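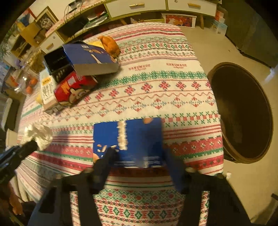 Household handling work with two hand-held grippers. One holds a blue cardboard box above a patterned tablecloth.

Equipment Planning for Hand-Held Grippers: Interview with Unai Ortuño
25/02/2019

The Montes program has submitted its equipment request for the coming budget year. Unai Ortuño, who manages purchasing for the program at Stadedus, met with the Planning Office in February to discuss how the request was prepared and what it leaves out.

The main item is the purchase of two additional pairs of hand-held grippers from Forkari, at a quoted price of $3,558 per pair. Mr. Ortuño said that the quotation was obtained in writing and remains open until the end of the budget review.

"We work in pairs, so we buy in pairs," he said. "One operator, two grippers. If one of them is out for repair, the other one sits on a shelf and the operator has nothing to do. The last budget treated each gripper as a separate item, and that was my mistake. We ended up with an odd number and no way to use it."

The program records the handling of everyday household goods in furnished homes, where the grippers are carried and worked by hand. Mr. Ortuño noted that this setting affects the cost of the equipment in ways the original plan did not anticipate. Cartons, food pouches and soft items place different loads on the fingers, and the pads that line them wear faster than the rest of the tool.

"When I wrote the first plan, I listed the pads under office supplies," he said. "It was a small amount and it seemed reasonable. By the middle of the year we had used that line up, and every new set had to go through as an exception. Each exception needs two signatures. People were waiting for a part that fits in an envelope."

The new request therefore includes a separate line for wear parts. A service kit, consisting of finger pads, clamp blocks and screws, is priced at $476. Mr. Ortuño asked for one kit to be bought with each pair and kept with it in the same case.
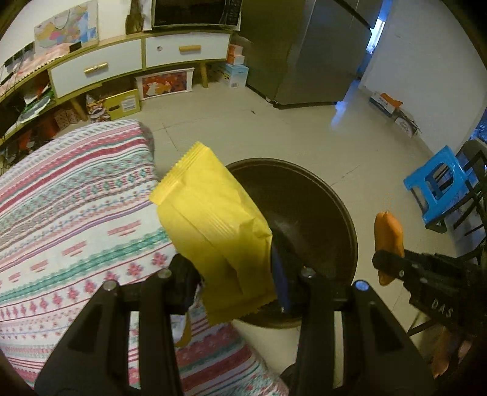
"Packaged food is a good test of whether a pad still has grip," he continued. "A sealed pouch is light and slick. An operator will notice a worn pad on a pouch well before it shows on a box, and I would like them to be able to change it on the spot and go on with the session."

Asked whether the program had considered renting, Mr. Ortuño said that it had. A rental offer was received for the same model and was declined. The terms required every unit to be returned to Polmont for inspection after each job, and shipping was charged to the customer.

"The monthly rate was fair," he said. "The shipping was what ended the discussion. We also could not have changed a pad ourselves under that agreement."

The request further provides $1,039 for annual inspection and adjustment of the grippers already in service. This amount was left out of the previous budget on the understanding that the work would be covered by the warranty. Mr. Ortuño confirmed that the warranty covers defects only.

He was less certain about storage. The present cases were bought for an earlier model, and the fingers must be removed before the lid will close. Replacement cases were priced and then withdrawn from the request to keep the total within the limit set by the Planning Office.

"I would put them back if there is money left in the spring," he said. "Taking the fingers off and on twice a day is hard on the screws, and we pay for that in the service kit. I have asked the operators to note how often they replace a screw. Until I have those notes I can't defend the figure."

Training costs do not appear in the request. New operators are taught by experienced ones during regular working hours, and Mr. Ortuño said he saw no need to change this arrangement while the team remains its present size.

Delivery from Forkari is quoted from the date of the signed order. Questions on the request may be sent to the purchasing desk at Stadedus.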